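The best summer bed I ever slept in belonged to my landlady's mother, and it had no sheet on it at all. There was a mat, a thin quilt folded at the foot, and a window that stayed open all night, and I slept on it for most of one June while my own room was being painted. I've been trying to copy it ever since (with mixed success and one very unhappy cat).

A slatted mat does something cotton can't. The air slides under you, the surface stays firm, and you stop hunting for the cool side of the pillow at three in the morning. Baoshan Lu, who has sold mats and bedding at Sodunura for longer than he cares to say, told me people always ask him which one is coolest, when they ought to be asking how they plan to look after it. 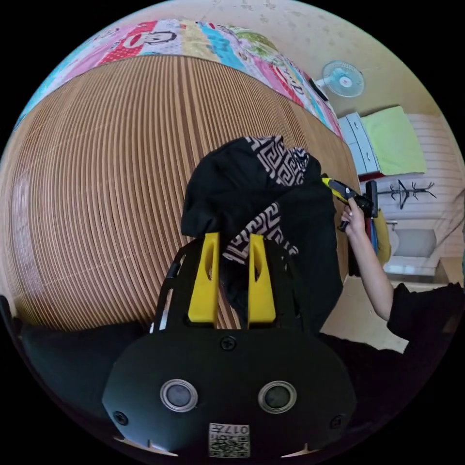 Page last changed: Jan 13, 2024

A mat also makes a wonderful place to sort clothes, I've found. A black piece with a Greek key border in beige shows up beautifully against tan slats and dark pinstripes, and there's room to leave the patchwork quilt lying at the far end, cartoon motifs and all, in its pinks and turquoises and yellows. I do my folding there now, patterned bands turned outward so I can tell one black thing from another in a dim closet!

As for the looking after, Lu's advice is plain. Wipe the mat along the slats with a cloth you've wrung out hard, let it dry in the shade, and roll it, never fold it. His cheapest one is $60, and he'll happily talk you out of anything dearer while he pours you a second cup of tea.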